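# Chapter 6. Flexible Packets: Sorting, Orientation and Count

Chapters 4 and 5 dealt with rigid containers. A carton or a can has a fixed outline, stands on a known face, and can be stacked by rule. The flexible packet has none of these properties. Its contents shift, its film creases, and its outline changes each time it is put down. This chapter covers the handling of single-serve packets from the time they are emptied onto a work surface until they are placed in a bin, tray or mixed carton.

The material follows the packing course given at Drovulbridge by Ok-hee Jeon and Rutilio Cuevas. Readers who have not worked through the section on surface preparation (5.4) should do so first.

## 6.1 Terms

**End seal.** The flat, pressed strip that closes a packet at either end. It is often cut with a serrated edge.

**Back panel.** The face carrying the small print and, on many products, a machine-readable code.

**Set.** The permanent bend a packet takes after being stored folded or under load.

**Lay.** The direction of the long axis of a packet relative to the front edge of the table.

## 6.2 The mixed surface

Packets of different makes seldom arrive sorted. They differ in length, in film, and in how much of the contents can be seen from outside. They also come to rest at different angles, and some show the back panel. Color is a weak basis for sorting, as two products may share the same pair of colors and differ only in the print.

A cloth is commonly laid over the table. It limits sliding and protects the film from grit. A striped cloth has a further use: the stripes serve as a reference for lay.

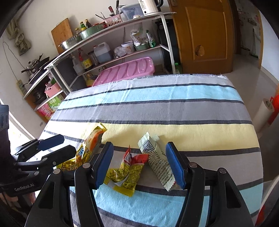 Why are packets sorted by length before they are sorted by product?

Length determines which tray they will fit, and a packet that does not fit must be handled twice. Sorting by product can then be done within each tray, where the number of candidates is small.

In the Joo trial, 2,231 packets were sorted in this order and 153 were found in the wrong tray at the final check. Most of the errors involved packets with a strong set, which had been judged shorter than they were. Bok-nam Yook's revision of the procedure requires that a bent packet be flattened by hand before its length is judged.

## 6.3 Scope of the chapter

Section 6.4 treats grip points. A packet is lifted by the body when the contents are firm and by the end seal when they are fragile. Section 6.5 gives the count procedure for lots of up to 3,000 packets. Section 6.6 describes the Pirier tray and its dividers. Problems 1 through 9 use the tray dimensions in Table 6.2.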